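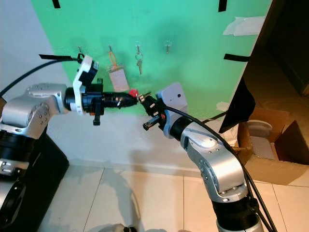

2. The hook row and the key problem

Our project is about the small things people lose at the door of a shared house: keys, cards, and badges. In the first part of this report Sérgio Neves described the interviews with the students in the Abreu residence. This part is about the row of hooks that we designed after them.

2.1 Layout

The row has four small metal hooks in one horizontal line, on a bright green sheet. We fixed the sheet to the white wall with black tape, so that we could move it when the height was wrong. The first height was 148 cm, and two of our testers had to lift the arm too much. Celeste Seixas proposed a lower line, but then the lanyards touched the shoe shelf of the residence — we returned to 148.

The green color was a decision of the group. On the white wall a silver key was difficult to find quickly, and on green it is easier. We also tried a gray sheet from Skornik, which was less good in the evening.

2.2 Objects

We used an orange lanyard with a clear plastic card holder, a metal ring with one silver key, and a small metal key. The lanyard hangs well from a small hook, but the card turns to the side when somebody opens the door. The ring is the easiest object. The small key alone is the most difficult, as its hole must meet the point of the hook.

2.3 Test

We made 172 placements in six sessions in March. A placement was counted as failed when the object fell or when it went to the wrong hook. In total 20 failed, and most of these were with the single key. With the lanyard the common error was a different one: the strap caught two hooks together.

2.4 Changes for the next version

The distance between the hooks should be larger on the side of the lanyard. We will also put a short label over each hook, which Celeste is preparing now. The tape will be replaced by screws if the residence gives permission. Sérgio is still waiting for the answer.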